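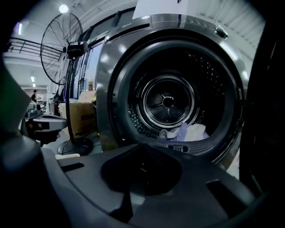 Front-loader with the door open, one small bundle of cloth at the bottom of the drum.

From: Lizeth Cabrera
To: Wisbridge shop automation list
Date: October 11, 2024
Subject: Re: Can a machine unload the washer yet?

Elvira Montoya wrote:
> We run 43 loads a week at the Unen laundry and I keep getting
> asked if a robot could take over the unloading. I have seen the
> folding videos. Is anyone on this list doing it for real, with
> mixed loads, and no person standing by?

Not that I know of, and I have been asking since March.

The part that works is the easy part. If the door is already open and there is one piece of cloth near the front lip, a decent two-finger gripper can usually get it. We tried 89 picks like that at Sánchez and missed 19. Most of the misses were pinches that closed on nothing, or on a corner that slipped out again.

A full wet load is another job. Sheets wrap around each other and you end up pulling the whole knot. Small things stick to the drum wall, up high, where the arm has trouble reaching without bumping the rim. Shiny steel with holes in it also gives our depth sensor trouble -- it reports gaps where there is wall. And somebody still has to check the door seal for socks.

Speed is the other problem. A person empties our machine in about 2 minutes. The arm has never come close, even on a good day.

Clirnport says they will have a version for commercial laundries. I asked for numbers on mixed loads and have not heard back. I would not plan your staffing on it.

If you want to try something now, look at moving the carts. That you can buy.

Lizeth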